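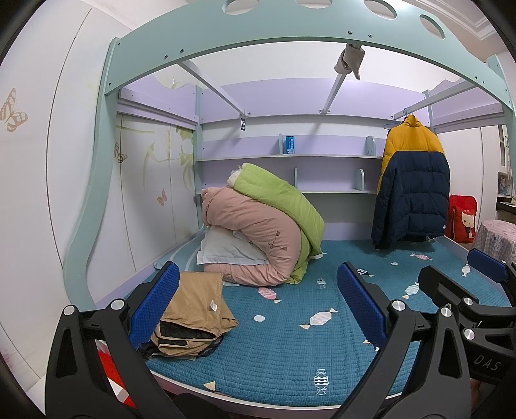 2 min read

5 July 2022
Workshop notes, Kesilholm kids' room

Second go at the mint loft bed and the shelving behind it. I'm still not sold on this as a layout, and an afternoon with it hasn't helped.

Frame first. Paint is Clokix mint, and the Zisen sheet claims one coat will do over primer. I'll believe that in November, after it's been knocked around a bit. The row of little dark screw holes along the top beam bothers me more than the paint does. Against a colour that pale the eye goes straight to them. Caps were talked about and never ordered. Same beam has the four round cutouts, which the drawing calls "play features". Edges need checking by hand before anyone signs off, whatever the drawing calls them.

Grey cloth is over one of the diagonal supports again. Anything at that height and angle gets used as a clothes rail, so we should stop treating the supports as if they only hold the bed up. Tavares gives the brace a load of up to 200 kg, no test method stated. Asked for the method. Got the brochure.

Shelving unit, lavender and white. Scalloped top panel is nicer than I expected. The shelves look thin to me. A small blue and white box and a few white bookends is no kind of load, so nothing learned there. Want it filled with picture books, 9 kg a shelf, left five days, then a straightedge along the front. The black tag is still hanging off the top panel and can stay until that's done.

Wardrobe doors: pale green plants and flowers, very faint. Either the colour was meant to be that weak or the batch was. Check against the sample card. The butterflies don't match each other, big tan outline on the wall, small pink one low on the door. Charming or careless, I go back and forth.

Mattress: teal, quilted, wrapped candies all over it. Colleagues love it. I think it fights with the lavender. Fine grid stitching, so crumbs will be a question.

To do: caps for screw holes, shelf loading, chase Tavares again, sample card.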